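Plates at the Back of the Cupboard: notes for my talk at the Baluyot library evening

(Slides are numbered on the laptop, not here. If the clicker dies again, use the space bar.)

Start with the question. How many of you own a plate you never eat from? Wait for hands. Let them laugh a bit, it takes a second.

Okay, so, I own 7. I went and looked before I wrote this talk, because I figured if I'm going to stand up here and talk about dishes for half an hour I should at least know my own cupboard. One of them has a chip I glued and the glue went yellow. One came from a gas station in Flesura (they gave you a plate when you filled the tank, and my family drove a LOT that summer). The rest are just plates I liked at yard sales.

What I want to talk about tonight is picture dishes. The ones with something printed on them that's there to make you smile. I don't mean fine china, I don't know much about fine china, and if you came for that I'm sorry, the cookies are still good.

NEXT SLIDE, the gas station plate

Tell the Flesura story here but keep it short. The drive, the heat, me holding the plate on my lap the whole way home with a sweater around it. My mother wanted to put it straight into use and I cried. I was six! She hung it on the wall over the stove and it got so greasy that you couldn't make out the lake anymore. I washed it when I was grown and there was a little rowboat on it I had completely forgotten.

Pause. Drink water.

So how does the picture get on there? This is the bit I had to read up on, and I'll give you the kitchen table version. Somebody prints the design on a special sheet with ceramic colors. You soak the sheet, the design slides off its backing, and you lay it on the dish and smooth out the bubbles. Then it goes in the kiln and the colors fuse to the glaze. I tried it in a weekend class at the Briment community studio and let me tell you, the bubbles are the whole job. My first one was supposed to be a pear. It had a big blister right in the middle and came out looking like a pear with a black eye.

Pass my pear dish around now. It's fine if people drop it. Please don't say that out loud, though, somebody will.

NEXT SLIDE, the shelf at Briment

A few things I learned in that class, in no special order:

Curved walls are harder than flat bottoms. The sheet wants to wrinkle. That's one reason so many dishes have the picture down in the middle and nothing going up the sides.

A band or a ring around the design hides a lot of sins. If your design is a tiny bit off center, the ring goes off center with it and people's eyes forgive you. (Mine didn't have a ring. See pear.)

Yellow was the color that gave our class the most trouble. Ours kept coming out pale, and then the next batch would come out like mustard, same jar and everything. Our kiln ran hot at the back, so that may have been just us.

If somebody asks about the dishwasher: I wash mine by hand. Designs printed over the glaze can wear off, designs under it hold up a lot better. If asked about lead in old plates, say hang them on the wall and don't eat off them unless they've been tested. Don't go further than that, I'm not a chemist.

Now the part I really wanted to get to. Funny pictures on dishes do a different thing than pretty pictures. You finish your soup and there's a joke waiting for you. Kids get this right away. My niece used to eat all her oatmeal to get to the rabbit, and then she'd ask for more oatmeal so she could cover him up again and start over. I love that so much. It's a reveal, it happens at every meal, and it doesn't wear out as fast as you'd think.
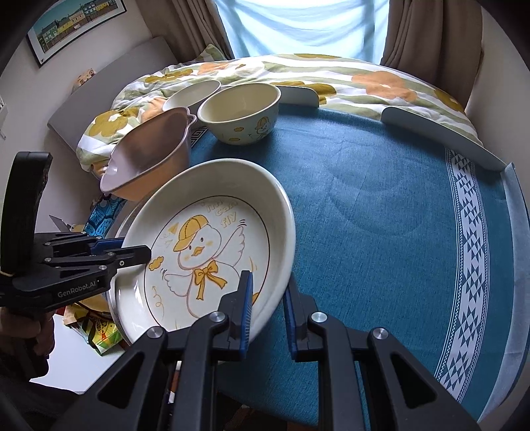
And I think grown-ups like it just as much, we only pretend we're buying it for the kids. I paid 2 dollars for a bowl at the Clurent flea market with a very worried looking snail in it. I have eaten a great deal of chili on top of that snail.

Ask the room: what was the dish in your house? Take a few answers, then move on. Last time this ran so long I had to skip the ending, so watch the clock. If it's past 8:15, jump to the storage stuff.

Storage stuff. Put something soft between them. I use coffee filters, they're cheap and the right shape. Don't stack the heavy ones on top. Don't hang anything you love over a door that slams.

Last slide is the Clurent market stall from July. Mention it's on again next summer, parking is behind the feed store, bring small bills. The woman with the blue tent will wrap things properly, the others use one sheet of newspaper and a prayer.

Then questions. Get the pear back before people leave.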